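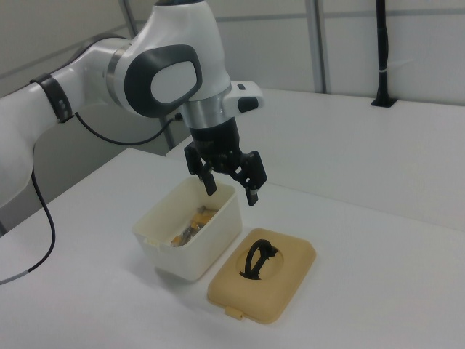

Gegenstand der Projektarbeit ist die Besucherführung auf der Fahrradmesse Monside, einer regionalen Fachmesse mit angeschlossener Teststrecke. Untersucht wurde, wie sich die Wartezeiten an der Ausgabe der Testräder auf die Verteilung der Besucher in der Halle auswirken. 

Diese Website verwendet Cookies. Mit der weiteren Nutzung stimmen Sie der Verwendung zu.

2. Datengrundlage

Grundlage ist die Registrierung an der Teststrecke. Erfasst wurden 1007 Ausleihvorgänge an sechs Ausgabestellen. Jeder Vorgang enthält Ausgabezeit, Rückgabezeit und Radkategorie (Stadtrad, Lastenrad, Rennrad, E-Bike). Personenbezogene Daten wurden vor der Übergabe entfernt. Ergänzend lagen 443 ausgefüllte Fragebögen vor, die am Ausgang der Halle eingesammelt wurden. Bögen ohne Angabe zur Aufenthaltsdauer blieben in der Teilauswertung 3.2 unberücksichtigt.

Die Uhren der Ausgabestellen waren nicht synchronisiert. Die Abweichung wurde anhand der Rückgaben an fremden Stellen geschätzt und als konstanter Versatz herausgerechnet.

3. Ergebnisse

3.1 Ausgabe der Testräder

Die längsten Wartezeiten traten bei Lastenrädern auf. Der Aussteller Uvmont stellte vier Modelle bereit, von denen zwei am Nachmittag wegen leerer Akkus zeitweise nicht verfügbar waren. Bei Plumura verlief die Ausgabe gleichmäßiger, was auf die feste Begrenzung der Fahrtdauer zurückgeführt wird. Rennräder wurden überwiegend vor 11 Uhr ausgeliehen.

3.2 Aufenthalt in der Halle

Besucher mit reserviertem Testtermin hielten sich länger in der Halle auf als Besucher ohne Termin. Der Effekt ist in der Stichprobe erkennbar, aber nicht kausal interpretierbar – wer reserviert, plant den Besuch vermutlich ohnehin umfangreicher.

4. Einschränkungen

Das Simulationsmodell bildet nur die Ausgabe ab. Die Rückgabe wurde als verzögerungsfrei angenommen, obwohl die Sichtprüfung der Räder Zeit beansprucht. Maeve Noonan (Betreuung) empfahl, die Sichtprüfung als zweite Bedienstation zu modellieren. Hierfür fehlten Messwerte; eine Nacherhebung ist für die nächste Messe im März vorgesehen.

Zuletzt aktualisiert: Januar
4 Kommentare · 6 Mal geteilt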